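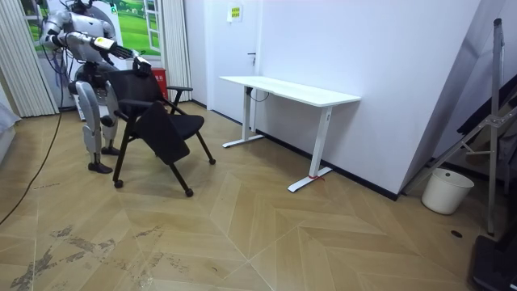
Robotics club, week 9, and I have fallen in love with office chairs. Our whole project this term is "put the chair back at the desk." I used to think that was the easy one on the list!!

Chairs swivel. Chairs roll. Kamran spent all of November on the grip code (top of the backrest, always the top) and I did the walking part, so guess which of us gets blamed when the feet are wrong.
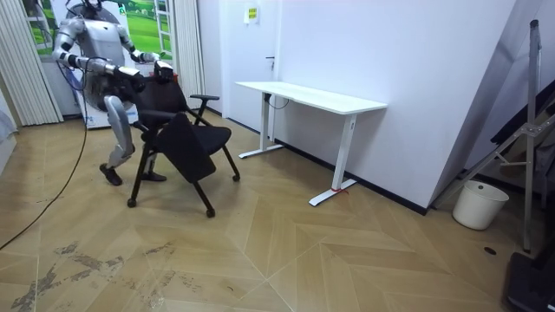 Pacita Abella · 7 Dec 2021

We've been arguing about one hand or both. Hedvig wants both on the backrest for everything, I think one is fine for turning. We have 400 practice runs logged and we still can't agree, lol.

Also the knees! You have to let it bend a little before it leans in. I had the stance way too tall for 2 whole meetings and felt so silly when Hedvig spotted it.

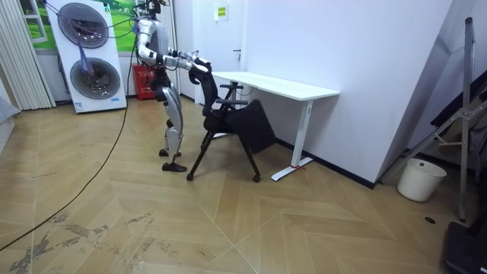 Anyway the demo for the Sundau student day is 10 minutes long, and that has to include Sølve's intro, and Sølve likes to talk (sorry Sølve). I'm hoping for one good push up to the desk and then questions.

If you're in the club and you still have the spare charger, please bring it back to Hjørdis before then, thank youuu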